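A Visit to Privotska: Open Day at the Housekeeping School in Dokosberg

Posted 18 June 2024

I have been meaning to go to the Privotska open day for years, ever since Odette Lebrun told me over lunch that it was the only place she had ever been where a person could spend a whole afternoon talking about pillowcases and come home happy. Every year something got in the way, usually the garden. This year the garden could wait, and I took the early train up the valley with a sandwich, a notebook and the good walking shoes, which I would recommend to anyone, as the school is at the very top of Dokosberg and the bus from the station does not go past the church.

For those who don't know it, Privotska trains people for work in guesthouses, small hotels, care homes and private houses. They teach laundry, cleaning, simple cooking, mending, and what the timetable calls "rooms," meaning everything that has to happen in a bedroom between one person leaving it and the next one arriving. The full course has places for 28 students. Once a year they open the doors, put out coffee, and let the rest of us wander through and ask questions.

I was met at the door by Nerys Trevor, who handed me a paper map of the building and then, seeing me turn it around a few times, kindly offered to walk with me. She teaches the laundry side and has hands that never stop folding. She folded my map while we talked. I don't think she noticed.

We started in the laundry itself, down a half flight of stairs and wonderfully warm after the walk up. Long tables, shelves to the ceiling, everything labeled in a neat round hand. The first-year students were showing how to fold a fitted sheet, and I joined the end of the table and had a go. I have been folding fitted sheets badly since I was first married, so I was delighted to be corrected. You put your hands into two corners, bring them together, flip one over the other, and then do the same with the other pair – and there it was, a rectangle! I did it again to be sure. A gentleman beside me did it four times and looked as if he might stay for the course.

The ironing room was next, and I will admit I hurried a little, ironing never having been my great love. But there was a good table of old linens with mended corners, some of them patched so finely that you had to run a finger over the cloth to find the place. One pillowcase had belonged, according to its tag, to a boarding house called Zinik that used to stand down by the bridge. I remember the name from my mother's stories. She stayed there one February when the trains were stopped by snow, and she always said the beds were narrow and the soup was excellent.

Coffee was in the dining hall, with a plum cake cut into very generous squares. I sat with Lucienne Leclerc, who had come from the next valley to see whether the school might suit her nephew, and with a couple who run three rooms over a bakery and were there to pick up tips. They wanted to know how to keep flour out of the hallway carpet. The teacher at the next table leaned over and joined in, and before long half the hall was discussing doormats. The general feeling was that you want one outside and another inside, and that most people buy them far too small.

After the coffee we went up to the practice rooms, the part Odette had told me not to miss. The school has fitted out a row of ordinary rooms as they might be in somebody's home, and the students work in these from their second term on. I had pictured something like a hotel corridor, all matching, but they are much more like the bedrooms you and I have slept in, with a bit of this and a bit of that. 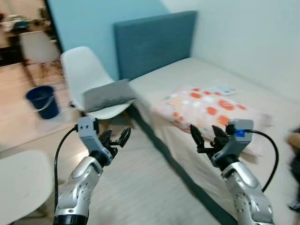 Making a bed that has been pushed into a corner is harder than making one in the middle of a room, and Christos Manolakis, who looks after the practice rooms, gives it a whole lesson. His students learn it on purpose, he told us, as nearly every spare room in the country has its bed shoved up against something. You start at the far side, kneeling on the mattress if you must, get those corners in first, and work your way back toward yourself, so that you never have to climb across what you have just smoothed. I was very taken with the colors in there, the tall padded headboard in teal blue against a paler blue wall, and then a cheerful white pillowcase with orange and red circles on a plain beige sheet. I would never have thought of putting those together and now I rather want to. The sheet had its edge hanging down over the side of the bed frame, and a lady behind me asked whether it ought to be tucked. Christos said that depended on the house. Some people can't sleep unless they are tucked in like a letter in an envelope, and others kick everything loose within the hour, and a good housekeeper finds out which kind she has.

He had a lot to say about chairs, too. Every bedroom should have one, in his opinion, and it should be light enough to lift with one hand. The white molded one by the headboard was just the sort he meant, with something gray and flat on the seat, a cushion or a folded cloth. A chair by the bed holds a robe at night and the pillows in the morning while you are changing the sheet, and it spares you from putting clean things on the floor, which he regards as the worst thing a person can do in a bedroom. I thought guiltily of my own habits and wrote "CHAIR" in the notebook and underlined it.

Then there was the matter of the bucket. I had seen a dark blue one on the wood floor of the neighboring room, near the door frame, and it got us talking about where cleaning things should stand while you work. Christos likes them close to the doorway, but well to one side, where you can reach them and where you won't put your foot in. He does the floor last and backs out toward the door. We do it the same way at home, but I had never heard it explained, and it was pleasant to find that I had been doing one thing correctly all this time.

Somebody asked about the cluttered table next door, and whether students are marked down for that kind of thing. This set off a really good conversation about other people's belongings. The rule at Privotska is that you may straighten but not sort. You can square up a pile of papers, you can move a cup to the tray, but you don't decide for a guest what belongs with what. Small things left on a bed go back where the guest will find them first, usually on the bedside table or the chair. Nerys, who had caught up with us by then, said her aunt cleaned house for a doctor who kept his spectacles in the sugar bowl, and the aunt dusted around that sugar bowl for years without a word.

The last stop was the small museum room, if that isn't too grand a name for it, where the school keeps its old equipment and a wall of class photographs. I spent a long time with the photographs. The aprons get shorter and the smiles get bigger as you go along the wall. There is a glass case with the first linen register, open to a page listing 100 hand towels received from a weaver named Lindgren, every entry in brown ink, with a cross note in the margin where 2 were found to be short in the hem. I do like a person who checks.

Mitra Ghaffari, the head of the school, came by to say goodbye to everyone at the door and to press leaflets on us. I asked her whether they ever take older students and she said, very seriously, that they take anyone who can carry a basket up the stairs. I told her I would think about it. I did carry the leaflet all the way down the hill without losing it.

A few practical things for those who want to go next year. Entry is free, and there is a jar for the coffee. The practice rooms are upstairs and there is no elevator, so ask at the desk if the stairs are a trouble and they will arrange for somebody to bring the folding demonstration down to the dining hall for you. Go up to the practice rooms before noon if you can – they are small, and once a group is inside there is a good deal of "after you" in the doorways. The mended linens may be handled, but wash your hands first, there is a basin just outside. And eat the plum cake early. When I went back for a second piece there was only the plate.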